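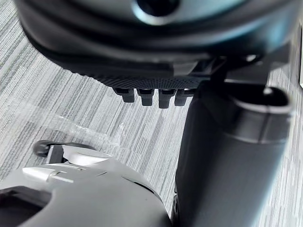

Right, thread time. A few of you asked what I do all day now that I've gone over to door seals, so here goes. Short version: I get rubber to vans. Long version below, put the kettle on.

You know the squashy black strip round a car door, the bit that gets your sleeve mucky? We make those at Flemach in Hindham. Well, they make them, I book the lorries and get shouted at when the lorries are late.

The van plant is over at Ternby, up the hill past the docks. It doesn't want a big pile of seals sitting in a warehouse, it wants the right seals in the right order, just ahead of the van they're going on. Long wheelbase, short wheelbase, sliding door on one side, sliding door on both. Get the order wrong and some poor soul on the line is holding a short strip up against a very long hole.

So we load backwards. Last van's seals go on the trailer first, first van's go on last, then it all comes off in the order they want. I thought this was the cleverest thing I'd ever seen when I started. My mum said it's how you pack for camping.

A full trailer is about 100 sets and they'd like it there in a 2 hour window. Sounds like loads of time. It isn't, because there's the bridge, and the bridge has moods.

Also seals hate being folded! You can't just squash them in. They hang on racks like coats, and if one gets a kink in it somebody at the other end spots it straight away and it comes home again with a yellow tag on. I've been sent photos of kinks at times of night when I was very much asleep.
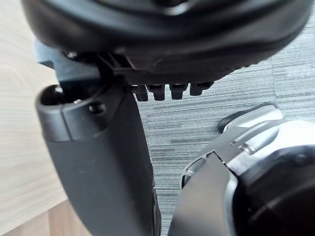 Veronika Thaler wants to know why Flemach doesn't just put a shed up next door to the van plant and save all the driving. Good question, and yes, it's been looked at. Trouble is the mixing and the ovens are all in Hindham and you don't move those on a whim. A little shed just for sorting is the bit people keep bringing up.

If the sorting shed happens it'd be in February at the earliest. I'll believe it when I see a forklift go in. I'd miss the drivers though, they come in for their paperwork and I hear all the gossip (who's got a new cab, who's reversed into what).

Favourite part of the job, since someone's bound to ask – the morning call with Chiu at the Ternby end. Chiu reads me out the build order changes in the flattest voice you ever heard. "Three sliding doors have become not sliding doors." Then hangs up. Marvellous.

The changes are what gets you. A van has to come off the line for a paint fault, everything behind it shuffles up, and my lovely backwards trailer is now wrong by one all the way down. Usually they can pull the odd set out and put it to the side. If it's worse than that we send a small van after the lorry, which costs a bomb and makes me very unpopular with finance. 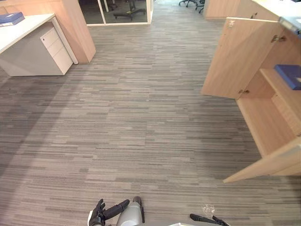 Grey stripy carpet and a white desk, office life.

Somebody else asked if it's all computers now. Mostly! The build order comes through on a screen and the racks get scanned on and scanned off. When the link goes down, though, we're back to printing it and ticking things with a biro, and I have to say I'm quicker with the biro.

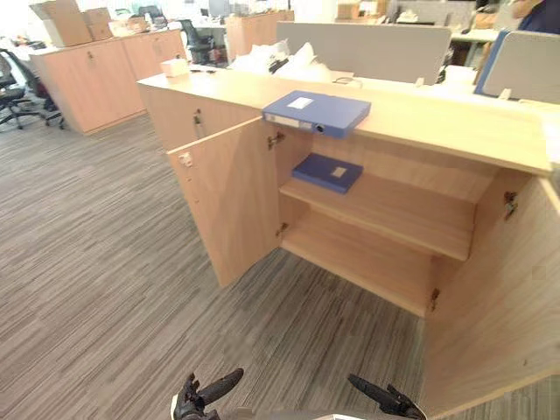
Every lorry gets a signed sheet, screen or no screen. The driver signs, the gate at Ternby signs, and it comes back to me looking like it's been used as a plate. Those get filed flat in box files like the blue one on the shelf in that cupboard, and I do go back to them, mostly when there's a row about whether a rack left here kinked or got kinked on the way. I've won 2 of those rows purely on a signature and a coffee ring.

We're doing extra runs up to the Christmas shutdown, last one booked so far is 9th December and I bet you anything they'll add another. If you're stuck behind a slow artic on the Hindham road please be nice, he's got coats on board.

Will do a separate thread on the ovens if people want it. They smell exactly like a new wellington boot.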